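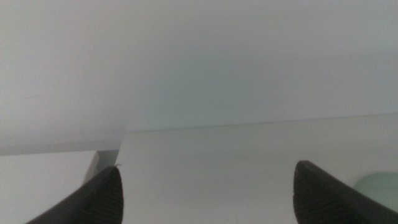
August 2019

Long day, short entry (ha, we'll see). I spent the whole morning on the gripper rules again, the ones we've been calling the house rules since nobody can agree on a better title. Ludmila wants them finished before the people from Sterkau visit in September, and I want them finished so I can stop dreaming about them.

We got stuck on fingertips. Rule 8 used to say "check the gripper before use," and I've been grumbling about that one for months! Check it for what? Meron looks at whether the fingers open all the way and calls it good. I look at the ridges on the pads. Ludmila looks at the tips, and she's the one who keeps going on about lint. A wisp of thread on a black fingertip shows up beautifully over a white table, and once you've seen it you can't look at anything else. So now the rule says to look at the tips, the pads and the opening, in that order, and to wipe the fingers with a dry cloth before the first run. Meron thinks it's fussy. Meron also had to rewrite his own rule twice, so I'm not taking that too hard.

Then we argued about clearance. The Nieto people (who do this for kitchens, lucky them) keep one hand's width around any dish before the arm comes down. I like that a lot more than our old line about "enough space," and I said so, probably too loudly. Ludmila asked whose hand. Fair point! We settled on the width of the open gripper, which at least is the same size no matter who's on shift.

After lunch I tried the new wording at the table, going slow, fingers open, with the round grey-blue dish off to the right. One fingertip was right by the rim, so under the new rule that's a stop and back off, no debate. I liked how little thinking it took. I'd still like a line in there about shadows, because the soft edge under a rim can fool you about where the dish ends, but I ran out of energy to fight for it and wrote it on a sticky note.
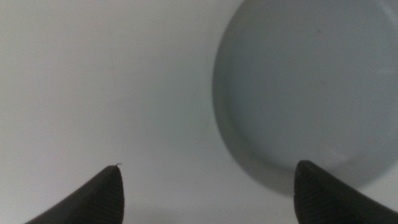
Still to do

Send the draft to Plimholm. They asked for it last month and I keep finding one more thing to fix.

Ask Meron if the stop rule covers the person holding the pendant or everybody in the room. I say everybody. If you see something you don't like, you yell, and whoever's closest hits the button.

Cut the Sketum section. It's 174 words about cable ties and I wrote every one of them, so this will hurt.

Buy cloths, the kind that don't shed. Bed now.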